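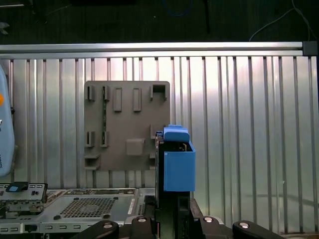
Ornthorpe Robotics Club: Spring Project Gallery

Posted 18/03/2023 by Lucinda Pennington

The spring project sounded modest when we put it on the noticeboard. Teach Furik, the club arm, to take bits out of an old desktop computer and park them in a holder. A person with a free afternoon and no training can do it. Furik has had 12 club sessions and a great deal of encouragement.

We are entering the result in the Nokeo Challenge in April, where student teams get 18 minutes for a teardown and the judges frown at anything that pings across the room. Last year we came third in a heat of three, so the only way is up, or possibly the same again.

Most of the pictures come from the wrist camera, so you are seeing the job much as Furik does: a lot of its own fingers and a nagging worry about what is behind them. Thaddeus Van Dusen picked them out. Any complaints about the choice should go to him, and he will be delighted to explain focal lengths to you.

The holder

The holder went through a good many versions on paper before anyone cut, printed or glued a thing. Version two had lovely curves and held nothing. The one we use has clips and slots of different sizes, and the whole thing stands upright, which makes life easier for the arm and harder for whoever has to reach past it.

Our first rule was that a part has to go in straight or come back out and try again. Furik took this to heart and would happily try again until teatime, so there is now a second rule about giving up after three goes.

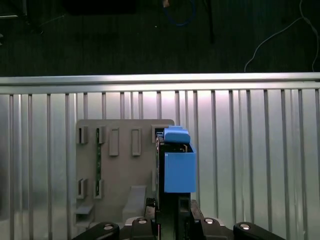

Furik with the blue part at the holder. The green strip to the left is already in its slot and keeping quiet about it.

Farah writes most of the approach code, the part that decides how the arm comes in and from which side. Her comments in the code are worth the membership fee. One reads "slower", the next line reads "SLOWER", and the one after that sets the speed to something a snail would find restful.

Inside the case

Nothing prepares a beginner for how much of a computer is string. We had drawn up a tidy plan with numbered parts and arrows, then took the side off and met the cables. The plan has since been renamed "the wish list".

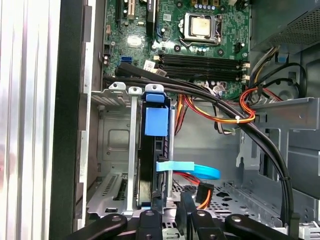

Hard drive in its blue carrier, with cables going everywhere else. Spot the zip tie, a small white monument to somebody's good intentions.

Cables are still our weak point. A rigid part stays where you left it, and Furik likes that in a part. A cable has opinions. For Nokeo we are allowed 2 helping hands from a human during the run, each costing points, and we expect to spend both of them on wiring.

We also argued for a whole session about where the arm should start. Lucinda (me) wanted it high and well clear. Thaddeus wanted it low, to save time. We settled on the middle, so everyone was equally annoyed and the code got shorter.
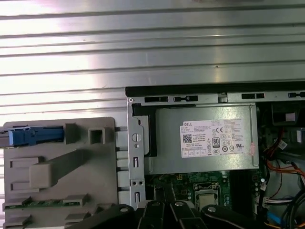

Fingers down by the motherboard, power supply above. The Dell label has more certification marks than the whole club put together.

Still to do before April: a better grip on the smaller tabs, a full run against the clock, and a name for the holder. "Holder" is winning.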